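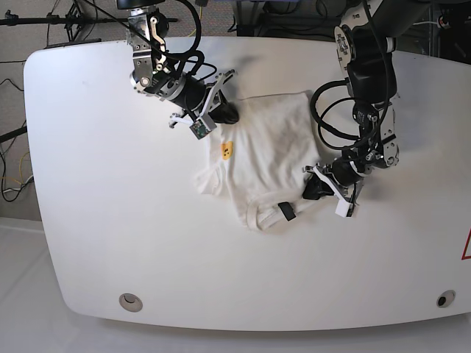
Fovura Introduces the Nilitz, a Table for the T-Shirts You Were Going to Fold Yesterday

FESTHAM, May – Fovura, the Festham furniture maker best known for a coat rack that people mostly hang bags on, today announced the Nilitz, a large white table built for folding laundry. It has rounded corners, a smooth matte top and no drawers. The company considered drawers for most of a winter and decided that anything put in them would stay there.

The Nilitz goes on sale this month at the Fovura showroom and at Pearce, the home goods store on the other side of town. It costs $240. Delivery within Festham is included, as is carrying the table up one flight of stairs. A second flight is open to discussion.

Work on the table began after Fovura asked 1,241 of its customers where they fold their clothes. The bed was the most common answer. The couch came second, followed by the top of the dryer and a group of replies that the company has filed under "chair." Several people wrote that they do not fold their clothes and asked why a furniture company wanted to know.

"The bed is a terrible place to fold a shirt," said Murdo Kerr, who designed the Nilitz and has folded on a bed for most of his adult life. "It's too low, it's too soft, and at ten at night you want to get into it. So the pile goes on the floor, and by morning you're getting dressed off the floor. We wanted to put one flat thing between the dryer and that."

The curved front edge came out of early trials with a square-cornered version, which was very handsome and caught Kerr on the hip every time he walked past it. It also caught sleeves. The rounded corners do neither, and they make the table easier to walk around with a basket in both arms and no view of the floor.

The matte finish was chosen over a glossy one that looked better in the showroom. Shirts slid on the gloss. A half-folded T-shirt would drift away while its owner reached for the next one, and the first fold would come undone on the way. The matte top holds a shirt still enough for the second sleeve to be dealt with at leisure.

Fovura tested the table mainly with plain white T-shirts, on the grounds that every household has too many of them and they show every wrinkle. A T-shirt rarely goes straight from heap to rectangle. There is a middle period in which one edge is straight, one side is bunched up, and a sleeve is sticking out with opinions of its own. The company would like customers to know that this is normal and that the table is big enough to wait it out on. 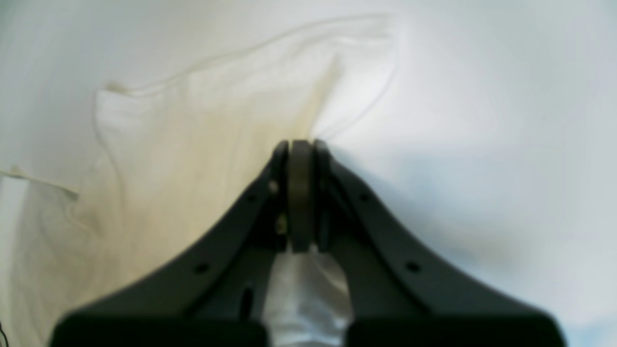 Pale cloth spread out on the work surface.

Each Nilitz comes with a printed card giving Fovura's recommended T-shirt fold in four steps. The first draft had nine, with diagrams, and was described by one member of the staff as "a tax form with sleeves." The card now reads, in full: lay it flat, fold in both sides, fold it up from the bottom, put it away. Fovura accepts that the last step is where most households part ways with the instructions, and has no product planned to address it.

The table comes in white. Buyers who ask for other colors will be shown the white one again. Assembly calls for two people and takes around an hour, longer if the two people are married.

Pearce will have a Nilitz set up on its main floor through the end of the month, with a stack of shirts beside it. Shoppers are welcome to try it out. They may also bring their own laundry, provided it is clean, a condition that was added to the sign after some thought.

About Fovura

Fovura designs and sells tables, racks and shelves from its workshop in Festham. Its earlier products include the coat rack mentioned above and a shoe bench that customers tell the company is excellent for mail.

Press inquiries and requests for a loan table should be sent to Murdo Kerr at the Fovura showroom. Loan tables are due back after two weeks, cleared of laundry.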